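11/4/21

Spent most of the day on the signal log from the Stirus and I'm way further along than I expected, so writing it all down before I forget which pile is which. For anyone picking this up after me: the Stirus was a coastal minesweeper, she worked out of Drutville for most of her service, and the family who gave us the papers had kept them in a biscuit tin for decades. The tin goes back to them, please don't toss it!

Pages 1 to 60 are flattened and scanned. The rest are still under weights. I tried the thinner blotter this time (the stuff from Ding, not the fancy rolls) and it behaves well, though it wants changing more often. Two leaves are stuck together near the back and I'm leaving them alone until Qiuyue Jiang has had a look - she is much better with a spatula than I am and I don't want to be the person who tore the August entries.

The handwriting changes partway through, which is a nice find. First man writes tiny and upright, the second one slopes all over the place and can't spell "buoy" to save his life. I think the change lines up with the refit at Ikport but I need the crew list to be sure. The log just says "new hand for signals" and then gets on with the weather. Typical.

Also got the scanner to stop putting a gray band down the left side. I'd been blaming the glass and it was the lid foam. Cleaned it, band gone, rescanned the 8 worst pages.
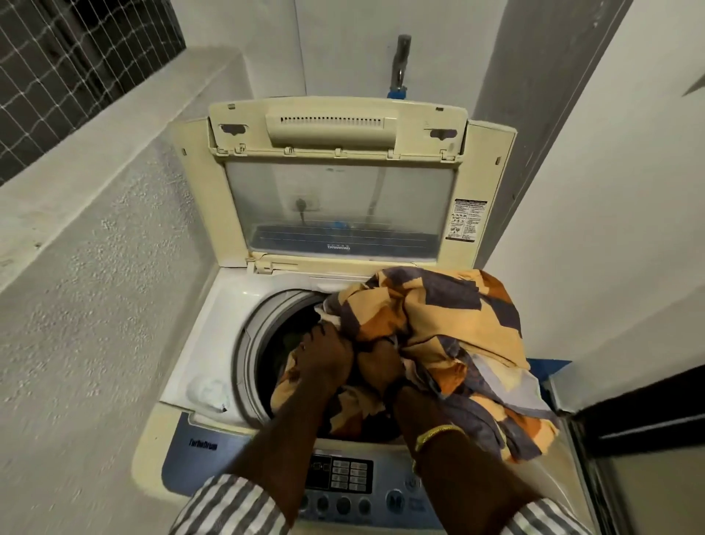

## Flag locker list

Started typing this up after lunch. It's a loose sheet folded into the log, and it gives every flag and pennant they carried plus a condition note for most of them. "Fair," "poor," "eaten by rats," that kind of thing. I love it. There are some 100 lines and I got through the first side.

Questions so far:

- What is "the long blue"? Not in either of the signal books we have. Could be a local nickname.
- Are the pencil ticks from the same date as the ink? They look later to me, softer pencil and a different slant.
- Someone has crossed out a whole group of pennants and written "lent." Lent to who? There was another sweeper alongside at Ikport for a while, so maybe them.

I'm typing the spellings exactly as written and putting my guesses in the next column. Please don't tidy the first column, even when it hurts.

## Next

Second side of the list. Change blotters first thing. Ask Qiuyue about the stuck leaves, and whether she still has her notes on the Drutville harbor books, as the berthing dates should be in there.

Order more folders, we're down to 2.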